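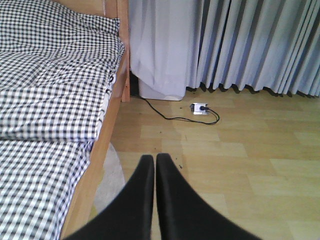
[fatdale-hosts] Re: Duvet covers shrinking, and what to do about summer weights

From: Hajnalka Sárközi
Date: 02/01/2020
To: fatdale-hosts list

Tarun, I kept your message to the end of the season break so I could look through my laundry notes before answering. My replies are under each part. I have cut the bit about parking permits, which Cladley has already dealt with in the other thread.

Tarun Dubey wrote:

> We took over the two upstairs rooms in the fall and bought cotton
> covers for all the beds in one order. They fit fine new. After
> the first month the inserts are bunching at the foot end and the
> covers look too short. Washed at 60, tumble dried on the normal
> setting. Did I buy bad covers or is it the washing?

Mostly the drying. Woven cotton that has not been preshrunk will lose some length the first few times whatever you do, and it loses more in length than in width. A hot dryer run until everything is bone dry makes it a lot worse. I measured mine when I started and again after a winter, and the worst one had lost 4 inches top to bottom. The ones I took out while still a little damp and hung over the banister lost much less.

You can't get all of it back. You can get some by pulling the cover lengthwise while it is damp, with two people, one at each end. It takes a minute per cover. Do it before you fold.

For the next order, wash one before you buy the rest. I know this is slow. Measure it flat on the floor, wash it twice the way you really wash, and measure again. Write the numbers on the invoice. Nägeli took back a whole box from me on the strength of that, and they would not have done it if I had only said the covers seemed small.

> Also, the inserts slide around inside. Guests have been leaving
> them in a heap in one corner of the cover. Is there a trick?

Ties. If the cover has ties inside the corners and the insert has loops, use them at all four corners. Plenty of people tie the two at the top and leave the bottom, and then the bottom is where it bunches. If your inserts have no loops, sew on a short piece of cotton tape at each corner. Stitch it to the edge binding only. Do not go through the quilted part or the filling will start to come out through the needle holes, especially with down.

I did 20 inserts this way over two evenings. Twill tape is better than ribbon. Ribbon frays in the wash and the knots come undone. Safety pins rust, so no to those.

A cover that is slightly too small holds the insert better than one that is slightly too big, up to a point. Past that point the insert folds over inside and you get a cold strip down one side. If yours are bunching at the foot, I would say they are past it.

> What do people do about seasons? We have one weight for
> everything, and one guest in October asked for a blanket while
> the couple across the hall slept with the window open.

I gave up on one weight. Each of my beds has a light insert on it all year and a wool blanket folded in the closet. In January I put a second light insert on top of the first, inside the same cover, tied together at the corners. That works better for me than owning a separate winter set, which needs a shelf to live on for half the year. Two light ones also fit in my machine one at a time. My old winter inserts did not fit at all and had to go to the laundromat in Cladley, 44 minutes there and back if you catch the lights wrong.

Leave a note in the closet saying the blanket is there. People do not open closets when they stay for a night or two. I used to get the blanket question every week and now I hardly ever do.

> Last one. Dark covers or light covers? My sister says dark
> shows less. The person at Plukico said everyone in the trade buys
> white.

I have had both. White can be bleached, and you can swap any piece for any other piece without worrying about the match. When one pillowcase dies you replace one pillowcase. That is the whole case for white and it is a good one if you have a lot of beds.

Dark solid colors show lint, hand cream, toothpaste and anything with bleach in it. Acne cream is the worst. It leaves orange spots on navy and they are permanent. Dark solids also fade at different speeds depending on which bed gets the sun, so after a year your set is no longer a set.

Small checks are what I would buy for a room with only one or two beds. They hide creases and the odd pale mark, and nobody expects them to be ironed. The thing to look at is whether the check is woven in or printed on. Turn the fabric over. If the back looks the same as the front it is woven, and it will wear evenly. Printed checks go pale along the folds. Wash them inside out with the buttons closed, or the pillowcases will end up inside the cover in a wet ball.

You did not ask how many sets to own, but you will. I keep three per bed: one on, one in the wash, one on the shelf. I tried two for a summer and spent it waiting for the dryer. Rotate them. Put clean ones at the bottom of the pile and take from the top, otherwise the same set gets used all year and the others sit.

Two other things while I am writing.

The shared order for cotton tape and mattress protectors closes at the end of January. If you want in, send me bed sizes in inches, and mattress depth as well. We had 6 protectors left over last time that were too shallow for anybody's mattress. They are still in my hall and free to whoever has old thin ones.

Does anyone have a working method for getting sunscreen out of cotton? Dish soap before the wash does a fair job on fresh marks. On anything that has been through the dryer I have had no luck at all.

Hajnalka

--
fatdale-hosts mailing list
To leave the list, send a message with "unsubscribe" in the subject line.
Please trim quoted text when replying.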